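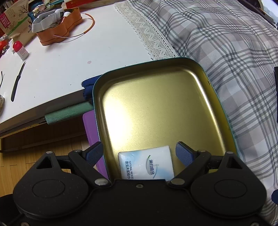 **Jurel Footwear: product release meeting, trail and training line**
Tuesday, 9:30 a.m., second-floor meeting room
Present: product, materials, sourcing, retail, web store
Absent: legal (comments sent by email)

### 1. Previous minutes

Approved with one correction. Under item 4, "outsole" should read "midsole."

### 2. Woline trainer, spring colorways

Product presented the final samples of the Woline in slate/orange and all-over bone. The slate upper is approved. The bone upper is approved subject to a change of thread at the heel tab, where the current thread reads yellow under store lighting. Materials will send two replacement thread cards to the Tambunan factory by Friday.

The tongue label stays woven. A printed label was tested and rejected after edge lift at the lower corners.

Laces: flat, one spare pair per box. Retail asked for the spare pair to match the midsole instead of the upper. Agreed for slate/orange only.

### 3. Stiselero limited edition

The run is fixed at 576 pairs, individually numbered on the inside of the tongue. Sizes 7 through 13, with half sizes up to 12. Sourcing noted that the size curve submitted in January was weighted too heavily toward the upper end. A revised curve was circulated before the meeting and is adopted.

Upper: single-layer knit with welded overlays at the toe and eyestay. The metallic foil on the side panel passed the flex test on the second attempt. The first batch cracked at the forefoot bend, and the supplier has since changed the adhesive. Materials wants one more abrasion result before the foil is signed off. Product does not expect this to move the ship date.

Box: standard box with a printed sleeve. The drawer box is dropped on cost.

Legal's email asks that the word "exclusive" be removed from the hang tag, as the pair will be sold through both the web store and partner shops. Agreed.

### 4. Release method

The web store reported that over 4000 accounts have signed up for release notices. An open sale at a set time is likely to produce the same checkout failures as the last limited release. Options discussed:

- Open sale with a queue page
- Draw, with entries closing the evening before
- Split release, half online and half in shops

Decision: draw for the online allocation, one entry per account, one pair per winner. Partner shops may choose their own method but must hold stock until the online draw closes. Unclaimed pairs return to the draw after 24 hours.

Retail objected to the hold and asked that the objection be recorded.

### 5. Returns on the current Woline

Most returns cite fit, mainly tightness across the forefoot. Product confirmed that the last is unchanged and that the new lining is thicker. The sizing note on the product page will be updated to recommend a half size up for wide feet. No change to the lining this season.

### 6. Actions

| Action | Owner | Due |
|---|---|---|
| Thread cards to Tambunan | Materials | Friday |
| Final abrasion result, Stiselero foil | Materials | Next meeting |
| Revised hang tag text | Product | Next meeting |
| Draw rules, draft | Web store | Next meeting |
| Stock hold letter to partner shops | Retail | After draw rules are approved |
| Woline sizing note | Web store | Friday |

### 7. Other business

Sourcing asked for a second set of size-run samples for the fit panel. Deferred.

Meeting closed at 10:50 a.m. Next meeting same time and room.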